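Lab Diary: The Bag Problem, Continued

23 May 2021
By Rebecca Amato
Print this entry | E-mail this entry
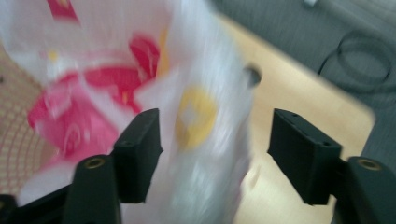
Plastic bag and open gripper, mid-swing. The tracker had opinions about this one.

Spent the morning arguing with a shopping bag and lost on points.

The plan was to get the new tracking node through the whole set of bag recordings before lunch, then write up the numbers for Samina and go outside like a person. I got as far as recording 17. The pose estimate was fine until the bag moved fast, and then the gripper took off through the tabletop and came to rest, according to the plot, well under the floor. The confidence score stayed lovely throughout. I have worked with people like that.

What it does is easy enough to follow once you draw the features on top. The tracker wants corners, and it wants them to belong to things that stay put. A white bag with big pink and red printing on it is a feast. There's a yellow ring in the print that it loved most of all, even smeared, and it hung on to that ring as if it were bolted to the building. So when the bag swings left, the software decides that the room is standing still, the bag is the room, and we are the ones flying right. Meanwhile the actual table edge, which is the straightest thing for miles, got three features. The coiled cable on the floor got more than the table did.

Mebrat's suggestion was to mask out anything too blurry. I tried it. It throws away most of the bag, good, and then on a fast turn it throws away everything else as well, and the filter coasts on the inertial data until somebody slows down. Fine for a moment. Less fine in recording 69, where nobody slows down.

My own idea was to mask by depth from the fingers: whatever sits between the pads is the object, don't trust it, look past it. I was pleased with that for most of an hour. Then I remembered that a bag does not stay between the pads. It goes over the side of one, down past the bottom of the view and wherever else it likes. The mask needs to follow the plastic, and if I could follow the plastic I wouldn't have the problem.

Osvaldo came by around then and asked if we could just use a smaller bag. He's been asking since April.

Where I ended up, for now:

The two finger pads come through sharp even when everything behind them is soup. They move with the camera, so they're no use for finding where we are, but they're a decent check on the rest. If the pads are crisp and a patch behind them is streaky, something is moving relative to the camera. Then it's a matter of asking which streaks agree with the gyro. The table's streaks should. The bag's mostly don't. I weight each feature by how well its blur direction matches what the gyro says it ought to be, and let the bag talk itself out of the solution.

It's slow. Estimating blur direction on every patch dropped us well below real time, which doesn't matter for processing recordings offline and will matter a great deal when Annunziata wants it live on the Gudex arm. I'll cache the patches tomorrow. Also the brass inserts on the finger bases keep getting picked up as features, one tidy gold ring each, and I had to write an exclusion for them by hand like it was 1998. Committed with the message "ignore jewelry."

Ran it over the full Fontana set before leaving. 303 recordings, 17 of them still drift, and the rest end up above the table, where I prefer them. I haven't compared against the Gekico baseline yet and I'm not going to do it at this hour, in case it wins.

To do: cache blur patches. Rename the variable called bagness before Samina reviews it. Find out why recording 69 thinks gravity is sideways for the first second. Answer Osvaldo.

Last updated: 23:40, added the to-do list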